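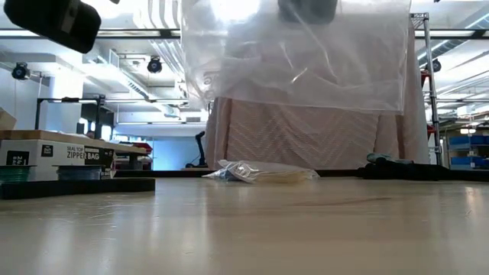
Jun 5, 2024. Bags again today. The target for this task is 900 good examples and we were still well short when I sat down this morning. Clear plastic is hard work. With the gripper holding one up by the top edge, the ceiling lights glare along every crease and the zigzag blanket behind shows through, so I can see why the model loses track of the edges. I asked for a plainer backdrop in February and the answer was to leave it, as it makes the set more varied. Fair enough.

Got 45 saved before lunch and threw away 7. Most of those were my own fault for pulling too early. Levik want the failures kept in a separate folder from now on, so I moved mine across and renamed them. 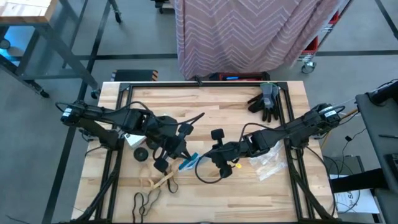 In the afternoon I went over to the two-arm tasks. These are slower, and my wrists ache by the end. The left arm was lagging a little behind the right, so I stopped, ran the Welard check and started again from episode 1018. It was better after that. Wrote up the notes, backed up the drive and left the bench as it was for the morning. Need to ask about more zip bags.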